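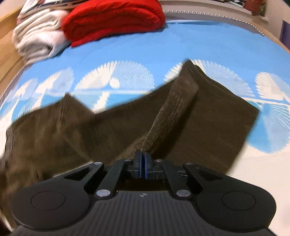
Brown cloth on the patterned bedsheet.

Kennel diary, Brenness
April 6, 2025

The training season closed this morning with a run of 31 kilometers on the Parkuletti trail. The snow was firm at the start and soft by the lake crossing, and the pace was reduced for the second half. All dogs finished in harness. Lennox ran in lead for the full distance and took every turn on the first command.

The season total for the main team stands at 134 hours in harness. The plan set in August called for more, but the mild weeks in midwinter left the lower trails closed, and the kennel does not train on ice.

Feeding was carried out as scheduled. Each dog received warm broth two hours before the start and a full meal once breathing and temperature had returned to normal. From tomorrow the daily ration is to be lowered in steps over 30 days, until it reaches the summer level. Dogs that lost weight on the last long trip will stay on the winter ration for another week and will be weighed again before any change is made.

Paws were checked on return. Two dogs have light wear between the toes on the front feet and have been treated with salve. One young female was stiff in the left shoulder. She will rest for four days and will be walked on a leash only.

Flidutik, the youngest of the yearlings, completed her first season with this run. She eats well, drinks on command and rests when the team stops. She still pulls to the right when passing other teams, and this will be the main point of her work in the fall.

The sled runners were cleaned and put into storage. Of the 100 booties left in the supply chest, many are worn through at the toe and will be replaced before the next order of harnesses is placed. The gangline needs new snaps at the wheel position.

Evening check completed at nine. All dogs quiet, water buckets filled, north gate closed.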